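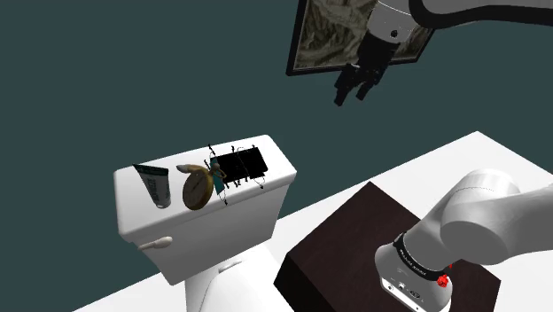

Posted by the Moltley product team, July 26, 2019

Can a machine tidy the bathroom yet? We get asked this a lot, and the fair reply is: a little of it! Lovero is our simulated practice room for home-help arms, and picking one small thing off a crowded toilet tank is harder than it sounds (black items on black are a proper headache).
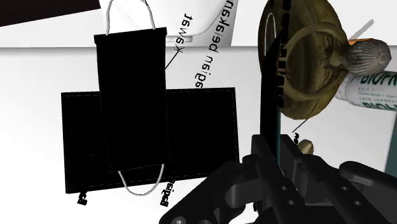

Scrubbing the bowl is still your job, sorry. Licences cover 2 seats and 2,000 practice runs, with the Tunar colour pack to follow in August, and we'd love to hear which chores you'd like next.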